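Tudside Community Library – Friends Group
Minutes of the March meeting 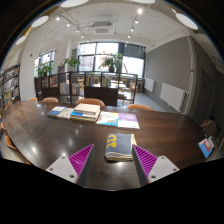

Books and booklets on the long table.

Meeting opened 7.10 pm. Apologies were accepted as tabled.

1. Previous minutes
Accepted with one correction. The shelving quote from Dosik was for delivery only and did not include assembly.

2. Donated books
Sorting of the autumn donations is under way at the long table in the reading room. Thick hardcovers are to be stacked at the chair end. Thin booklets are to be kept apart from the books so they don't get lost between covers. It was agreed that booklets will go in the 50 cent tray at the sale and won't be catalogued.

Members asked what to do with fabric items that come in with the books. Agreed – fold them, leave them on the table until closing, then move them to the cupboard under the stairs. Anything not claimed by the end of the month goes to the op shop.

The boxes from the Pylypenko estate have not been opened. There are 16 of them in the back hall. They need to be shifted before the floor is cleaned.

3. Book sale
Last year's sale made $190 after costs. The group would like to do better but no target was set. Hall hire has gone up to $44 for the morning. Moved that we pay it from the sale float. Carried.

100 flyers to be printed, colour on one side only. The school has offered to send some home with students.

Discussion about whether to price every book or have a flat price per table. No agreement reached. Held over.

4. Reading room furniture
The long table is to stay where it is. A request to swap it for smaller ones was discussed and declined. Chairs are to be pushed in at the end of each session as people have been tripping on them in the evening. Fullotar has been asked to quote on new feet for the chairs. No reply yet.

Light reflecting off the tabletop was raised again. Blinds to be tried before any money is spent on cloths.

5. Other business
The kettle has been replaced. Keys to the side door are to be signed out in the book at the desk, including by members of this group.

Meeting closed 8.25 pm. Next meeting in April, same room. Please bring any spare cardboard boxes.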